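Search this site Search Go
Last updated Sunday, February 21, 2021
Posted by the site editor

Lids, Caps and Containers: Gallery

I keep a lot of containers and I have never thrown out a lid on purpose. Most of what is on this page lives on one shelf in the back room, between the paint and the jars of screws. The shelf came from Vavanari when the hardware store closed, and it is 11 inches deep, so everything on it has to stand in a single row or get lost.

I started writing the pieces up in June because I kept buying replacements for lids I already owned. The notes are short. If a maker's name is given, it comes from my own list, and some of those entries are old.

Flat lids
The Belar lids fit nearly every tub from the same line, including the older ones. They warp in the dishwasher. I wash them by hand and dry them standing up.

Screw caps
Prornasex sold these in bags of 4. The thread is coarse and they go on crooked if you hurry. Back the cap up a quarter turn first, then tighten.

Jar tops
Sjögren jars hold 1000 ml to the shoulder. The tops are sold separately and cost nearly as much as the jar. I use them for rice and dried beans.

Stepped lids
White plastic, with a wide lower disc and a narrower round tier on top. A thin orange line curves along the front of the upper tier.
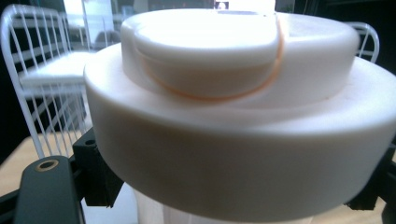

Stepped lids take up more height than flat ones, so measure the shelf before you buy a set. They also collect flour where the two levels meet. An old toothbrush gets it out.

Odd ones
Item 209 on my list is a lid with no container. I have tried it on everything in the house and at my sister's. It stays at the end of the shelf for now.

More to come when I get through the bottom drawer.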